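About Us

Kindville Community Radio has been on the air long enough that some of the people who used to call in requests from their parents' kitchens now call in with their own kids on the line. We're a small station with a low-power signal that covers the town, the lake road and (on a good clear night) a fair stretch of the valley past Orozco. We play music, read the school lunch menus, talk about the weather more than we probably should, and try to sound like we live where you live, which we do.

The station started in 2 rooms over the old Pandent shoe store, with 2 turntables and a microphone that hummed whenever the elevator moved. The first broadcasts ran for only a few hours in the evening, mostly soul, polka and whatever the hosts had carried up the stairs that day. Listeners started dropping off records they thought we ought to have, and we never could say no. Our library now holds 3,339 records, every one of them cataloged by hand on index cards, and yes, we still use the cards! There's a computer too, but the cards have notes on them like "side B skips" and "play this when it rains."
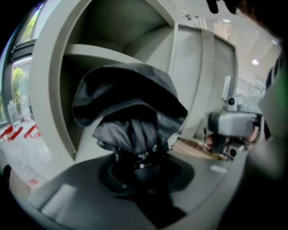
Black fabric with a satin shine, in front of the light grey shelving.

These days we have 30 regular shows. The morning program starts at 6:00 a.m. with local news and a birthday list, and the day wanders on from there through country, jazz, gospel, old radio dramas and an hour of music picked entirely by fourth graders, who have stronger opinions than any of us expected. Overnight we run Stimance, our long-playing program of quiet instrumental music. It began as a way to fill the hours when everyone had gone home to bed, and it gets more mail than anything else we do — mostly from nurses, bakers and new parents.

Every September we open the doors for our training class. You don't need any experience, a radio voice or a big record collection. We'll show you how to run the board, cue a song, read an announcement without rushing it, and recover when you've left your microphone on (we've all done it, some of us more than once). By the end of the class you'll have put together an hour of your own, and if you like it we'll do our best to find you a spot on the schedule.

We don't sell regular commercials. The station is paid for by listener gifts, a few kind local businesses and our record sale, held in the parking lot with a great deal of coffee. If you'd like to help out, join the class, or just tell us what you'd like to hear more of, call the studio line or stop by during the afternoon show. Ring the bell twice — the first one usually gets lost under the music.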